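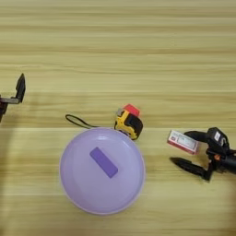

Home > Support > Manuals > Fuven Desk Scale > Setup

Section 5. Placing and Leveling the Scale

5.1 Select a flat, steady surface away from fans, open windows, and heating vents.

5.2 Turn each of the leveling feet until the bubble rests inside the ring. Tighten the lock nuts by hand.

5.3 Connect the power adapter and switch the scale on. Allow 18 minutes for warm-up before the first weighing.

Caution: Do not lift the scale by its weighing plate.
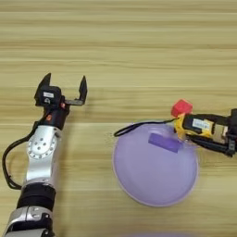

Figure 5-1. Light wooden tabletop.

5.4 Press ZERO with the plate clear. Place the 100 g check weight at the center of the plate and wait for the steady mark to appear.

5.5 If the reading differs from 100 g, hold CAL for 5 seconds and follow the prompts on the display.
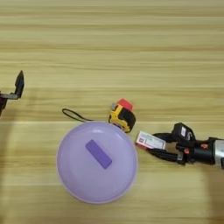 5.6 Remove the check weight and return it to its case. Handle it only with the tweezers supplied — skin oils will change its mass over time.

Note: Repeat steps 5.2 through 5.5 whenever the scale is moved, including moves within the same room.

5.7 Record the result on the Mondix log sheet. Completed sheets are to be kept with the scale.

Revised 14 November 2025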